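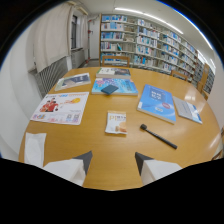
Gripper 2, reading room table

Gallery page of the Dolum project, Werkton workshop. Last changed in September.

We keep two hand-held grippers at Werkton and they are used almost every day, so they need regular care. Gripper 2 is the older one. Its frame and finger carriage came from Herrera, and the lens mount is our own design. This page is mostly for colleagues in Plalach, who will soon set up the same tool and asked us how ours looks when it is ready for work.

After every service we take the gripper to a round table in the library and do a short check there. The workshop bench is too plain for this. On the table we want thick things and thin things, shiny covers, and something small that is easy to lose between the fingers. The snack packet is good for this purpose, the books give us edges, and a flyer lying flat is the most difficult thing to pick up from the wood.

What was done in this service:

Both dark tips were taken off, cleaned and put back. Tighten the screws of the left and right finger by turns, a little each time. If you finish one side first, the tip will sit crooked and you will notice it only with thin paper.

The carriage rail was wiped and greased. Our counter showed 1234 closings from the last greasing. The limit we use is 900, so we were late, and the movement had become a little rough near the end of the stroke.

The opening was set again to 70 mm. Measure between the tips and not between the white jaws — we made this mistake in spring and lost a morning.

The lens was cleaned with a dry cloth only.
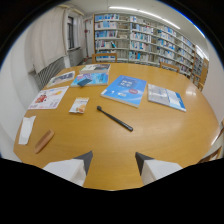
View over the fingers, with the black handle and the blue book straight ahead. Both tips point up toward the table.

For the lens mount, please check that the left and right tips come equally high in the view. Small differences can be corrected with the mount. Bigger ones mean that a finger is not seated well, and then it is better to open it again.

The spare tips are in the top drawer. Please write in the log when you take the last pair.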